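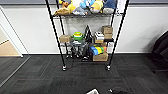
Section 4 covers setting up the sorting task for the Brurdale robotics club. Set up the practice area before you power on the robot. All task objects are kept on the black wire shelving unit, with the plush toys on the top shelf and the boxes, flat book-like items and ring stack on the middle one. The unit is on casters, so it can roll if the arm pushes against it.

4.1 Placing the shelf

1. Roll the unit to its marks by the white wall. Keep the doorway clear.
2. Lock the casters. Push the unit lightly by hand to check that it stays put.
3. Move any chairs at least 98 inches from the robot's start position.

CAUTION: Do not reach into the shelves while the arm is enabled. Press the stop button first and wait for the status light to turn off.

4.2 Starting a run

1. Turn on the Randuretti base, then the arm.
2. On the club laptop, open Bratano and connect on port 3095.
3. Choose "Shelf pick" and enter your team name.
4. Set the grip force to 12 for plush toys. Use the default setting for boxes.
5. Press Start and stand behind the operator's line.

Note: If Bratano shows error 464, the arm has not been homed. Press Stop, run Home from the Arm menu, and repeat step 3.

4.3 After the run

1. Park the arm and turn it off before the base.
2. Return each object to the shelf it came from.
3. Save the log under your team name.

Report torn toys or bent shelf wires to Sevim Sarıgül. Questions about logins go to Hatice Bozkurt.

Last revised Tuesday, August 10, 2021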